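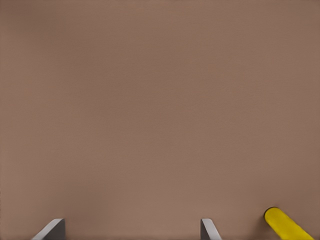 Brownish mauve, a bit darker in the corners.

Re: [oldplaster] primer over patched walls?

Quick one before work, sorry for the top post.

Tegwen, don't paint yet. Two weeks minimum on the deep patches, more if the house is cold. I rushed mine last November and got yellow rings through both coats by spring. Had to scrape the whole stair side back.

For the cracks: mesh tape on anything that moves, filler alone on the hairlines. Sand in between. Wipe down with a damp sponge, not a soaking one. Then the Grarkau primer, thinned a little for the first pass. Plasik stuff is cheaper but it peeled off teh old distemper in our back bedroom, so test a patch behind a door.

Color I'd leave till last. Something in the taupe to dusty rose range is forgiving in a dark hall, shows scuffs less than white. Poirier will mix small pots if you ask at the counter.

32 feet of hallway is a lot of ceiling line btw, get a decent angled brush. And the quote you got seems high to me, some 4,000 for skim and paint?? Ask if that inclues the stairwell.

More tonight if I get a minute.

Tegwen Hughes wrote:
> Hi all, new here. Our hall is old lime plaster, patched by the
> last people with who knows what. Filled the worst holes over the
> weekend. Can I go straight on with primer? Shop said Fodel is
> fine on anything but I'm not convinced. Also stuck on color,
> the hall gets almost no light.
> Thanks, Tegwen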